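We use cookies to remember your settings. Accept / Manage

Nevora Two-Arm Kit, section 4: First pick and place

Do section 3 first. Arms bolted down, both cables plugged in, stop button where you can reach it.

1. Power on. Wait for the steady light, takes up to 48 seconds.
2. Clear the table. Plate in the middle, play fruit either side. Nothing heavier than 120 grams for now.
3. Open the Bostar app, pick Table Tasks, then Fruit to Plate.
4. Set speed to 26. Not higher on a first run.
5. Press Start, hands back.

CAUTION: Keep cables slack but out of the way of the elbow. A snagged cable will trip the motor and you start over from step 1.

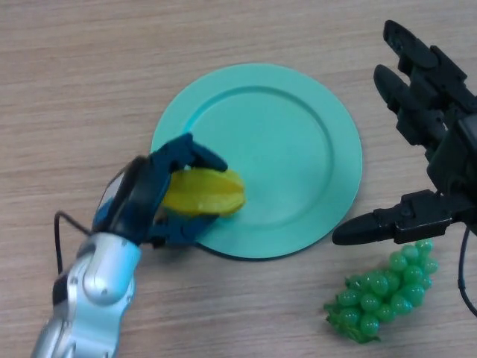

6. Let the left gripper go all the way down before you touch Pause. Pausing mid-air is fine, pausing mid-release isnt.
7. Fruit lands outside the plate? Run Re-center, try again. Still off after 2 tries, redo the table height in section 3.

Note: ridged peices may roll a little on release. Lower the drop height one notch.

Note: finger hand and gripper have separate grip settings. Changing one does not change the other.

8. Done. Save the run, press Park, power off only when both arms are parked.

Comments

Isla Gillies: Re-center is under Tools in my version, not on the main screen. Took me a while.

Neusa Godoy: Does speed 26 save with the run or do I set it every time?

Fiona Guthrie: Every time, mine resets after Park.

Contact Pakdale Support | © Pakdale | Back to top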